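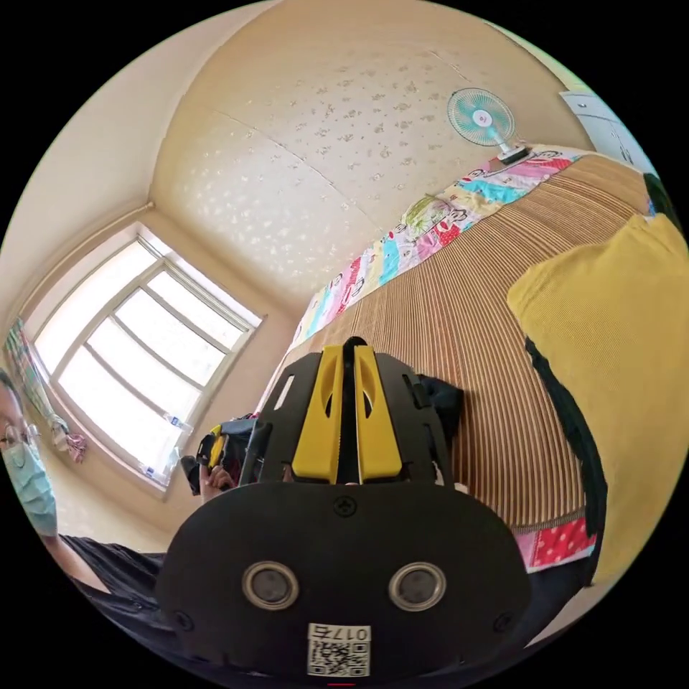
Black and yellow hand-held grippers, one held out over a bed.

News Clubs Fixtures Coaching Contact
Press Office > Statements > Badminton
Filed under: Badminton, Community Sport, Ratings

Usovham Badminton Players' Association asks for proof before Zekska ratings go league-wide

USOVHAM, 30 January 2025 – The Usovham Badminton Players' Association today called on the Luvunow League to hold off on its plan to seed every club player by the Zekska rating system, saying the case for the change has not been made.

The league wants Zekska, sold by Khosravi, to replace the seeding lists that club captains now draw up by hand. Under the plan, each of the league's 2,471 registered players would get a rating that moves after every match. Clubs would pay $200 a season. The new seedings would start in May, before the summer doubles ladder.

Khosravi's sales material says the ratings make for "closer, fairer, more enjoyable badminton." The association would like to know how enjoyment was measured.

"I've read the brochure twice and I still can't tell you what the number means," said Azadeh Babaei, who chairs the association. "It may well be a good system. We'd like to see it called right on matches it hasn't already been fed."

The league's evidence so far is a trial of 101 matches played last fall. According to the league's own summary, the higher-rated side won most of them. The summary does not say how often the captains' lists would have picked the same winner. Without that, the association sees no way to tell whether the software did better than a captain with a pencil. It asked for the match-by-match results in writing and was sent the brochure again.

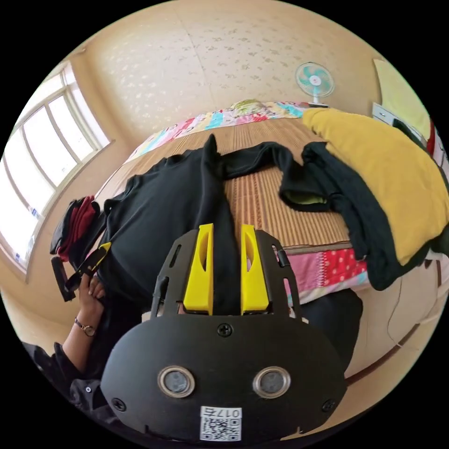 There is also the matter of who was in the trial. All of the matches were singles, and all were played by first-team members at two clubs. Most league badminton is doubles, and a good share of it is played by people over 55 who change partners from week to week. How a rating is split between a strong player and a weak one after a loss is not explained anywhere the association has looked.

Marietjie Ndlovu has played in the over-55 division for 19 seasons and captains a third team.

"My partner had her knee done and came back at half speed," Ndlovu said. "I moved us down two places on the list and we had good games all winter. Is the computer going to know about her knee? They tell me it adjusts. After how many thrashings?"

The association accepts that the present lists have faults. Captains have been known to hide a strong pair at the bottom of the order, and complaints about it come in every year. A rating might help with that – or it might give people a new reason to lose a few early matches on purpose. The plan has nothing to say on the second point.

Not all members agree with the call to wait. Reda Abdelaziz, who plays first-team singles and took part in the trial, said he found his rating "pretty much right" and would be glad to see the lists go. The association has included his view at his request.

The association is asking the Luvunow League to:

- publish the full results of the fall trial, next to the captains' seedings for the same matches
- run a second trial that covers doubles and the over-55 division
- say in plain words what happens to a player's rating after injury or a long break
- put off the club fee until the clubs have voted

The clubs will discuss the plan at the league's spring meeting. Any registered player may attend, though only club delegates can vote. Players who took part in the trial and kept their own scores are asked to send copies to the association.

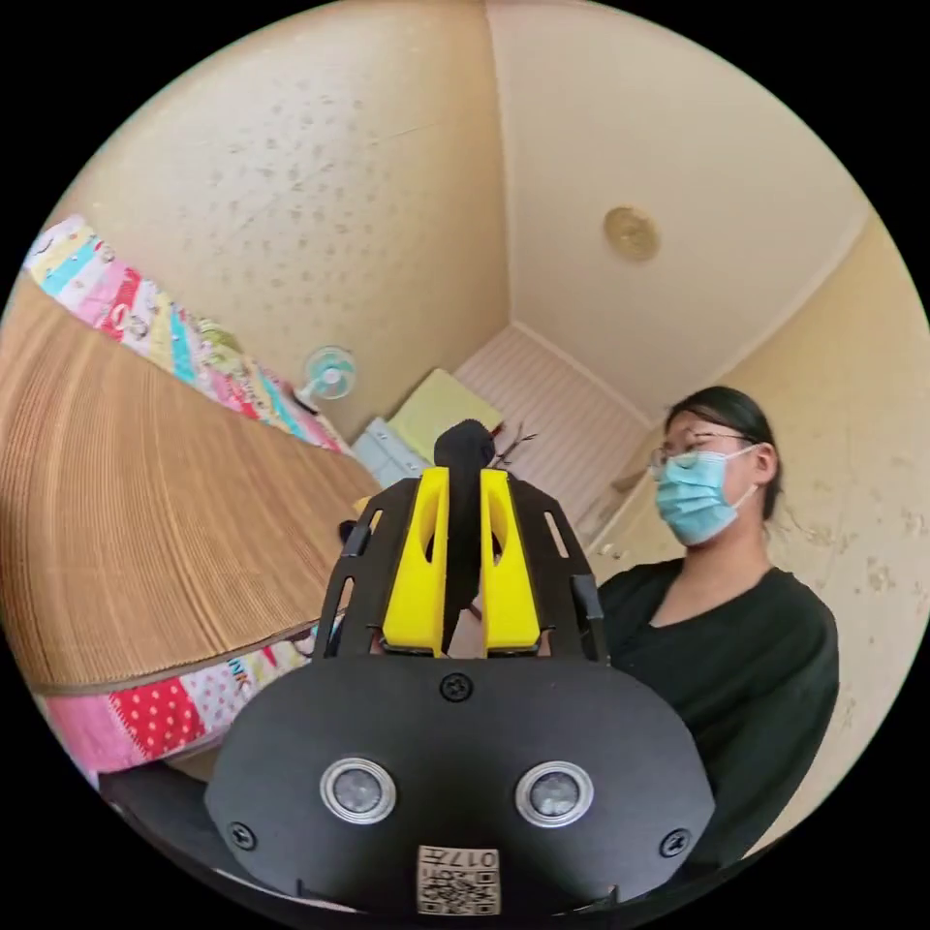 A woman in a light blue face mask and glasses.

About the association
The Usovham Badminton Players' Association speaks for club players in the Luvunow League. It takes no money from equipment or software firms.

Press contact: Roald Bakke, Usovham Badminton Players' Association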